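**Clinical Skills Logbook Project, Bamside campus**
Yetunde Ekpo and Jummai Obi, first-year medicine

## 1. Background

First-year students at Bamside record each supervised blood pressure reading in a logbook. Until July the log was kept only in Multis, the school's online system. We compared Multis entries with handwritten entries made during the same skills sessions.

## 2. Method

We collected 309 entries from 59 students. Each entry was checked for four fields: cuff size, arm used, patient position and supervisor initials. An entry missing any field was marked incomplete. Yetunde Ekpo checked the paper entries and Jummai Obi the Multis entries. We then exchanged sets and repeated the check.

## 3. Results

Cuff size was the field most often missing in both formats. Supervisor initials were missing more often in Multis, where the form can be saved without them. Patient position was often abbreviated on paper, and we accepted any abbreviation both of us could read.

Paper entries were made in plain notebooks with no printed fields.

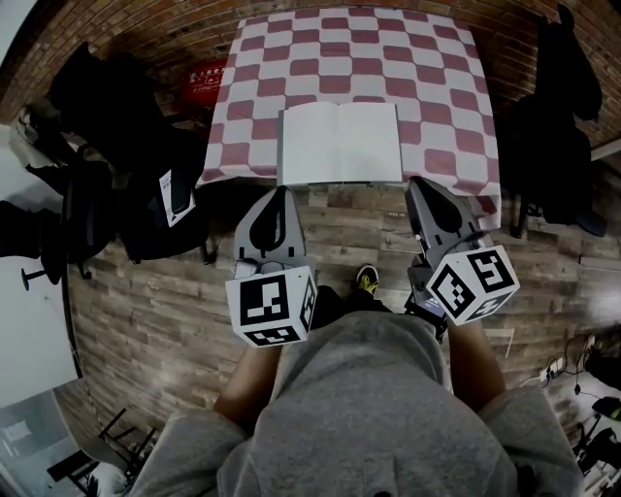 ## 4. Limits

All students came from one campus. The Amadi group used an older Multis form and was left out.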